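17th January

Repotting day, finally. Kept putting it off since October.
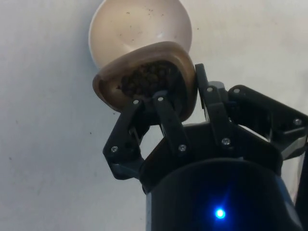
*Cream bowl, brown rim, dark crumbly stuff inside.*

Love the rounded shape of this one. Little dark specks on the outside, will wipe it later. Or not.

Kitchen floor is a mess, teh broom is still at the Tredisden place. Two bags of mix gone already and the fern still waiting. Saucers cost me 79 at Prorngate, robbery. Window sill next, then the shelf by the door if theres any room left on it.

More tomorow, need to go get bread before they close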